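Moved to a smaller apartment in May and I'm down to one linen closet. Posting what I learned about sheets and towels, in case anyone else is in the same spot. 1/11

First thing I did was pull everything out and weigh it on the bathroom scale. 32 pounds of bedding for a one-bedroom. Most of it was flat sheets I never use.

What I kept: two sets for the bed, one set for the sofa bed, one spare blanket. The rest went to the animal shelter on Caron Street. They take sheets but not pillows, so call first.

Thread count doesn't tell you much past a certain point. My favorite set is a plain cotton percale from Zarkley. I paid $23 for it on clearance and it has outlasted two expensive sateen sets.

Hamish Innes asked what I do about wrinkles. Mostly I leave them alone. If guests are coming I take the sheets out a little early and put them on the bed still damp — they flatten out overnight in an empty room.
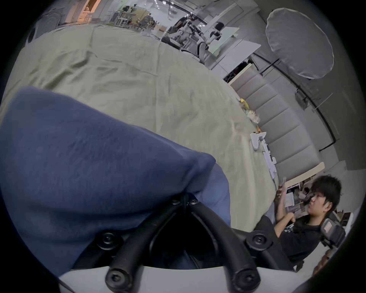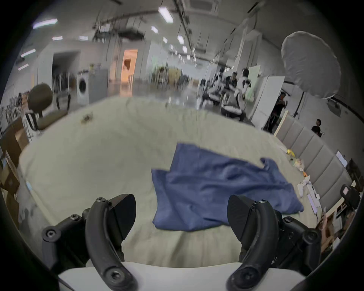
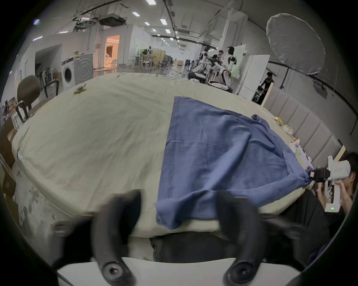
Blue cloth on a pale one in those three.

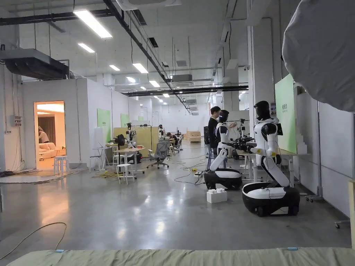

Back to washing. Warm, not hot, for cotton. I quit using fabric softener on towels a few years ago and they soak up water a lot better. Half a cup of white vinegar in the rinse if they start to smell.

Don't wash sheets and towels together. The towels twist up inside the sheets and everything comes out of the dryer damp in the middle. Took me way too long to figure that one out.

Fitted sheets: I don't fold them into a perfect square. Tuck the corners into each other, fold in thirds, then roll. The whole set goes inside one of its own pillowcases. Saves me digging for the matching one.

Reijo Honkanen told me to label the shelf edge by bed size. I used masking tape and a marker. The Stiresow shelf clips look nicer but they kept popping off mine.

Cedar blocks are fine but they fade. Sand them lightly once or twice a year and the smell comes back. Skip the scented drawer liners if you have a cat that sneezes, which I do.

Still looking for a mattress pad that stays put on a deep mattress. I tried the Rarkden one with the elastic straps and it rides up at the foot by morning — if yours doesn't, tell me which one you have. 11/11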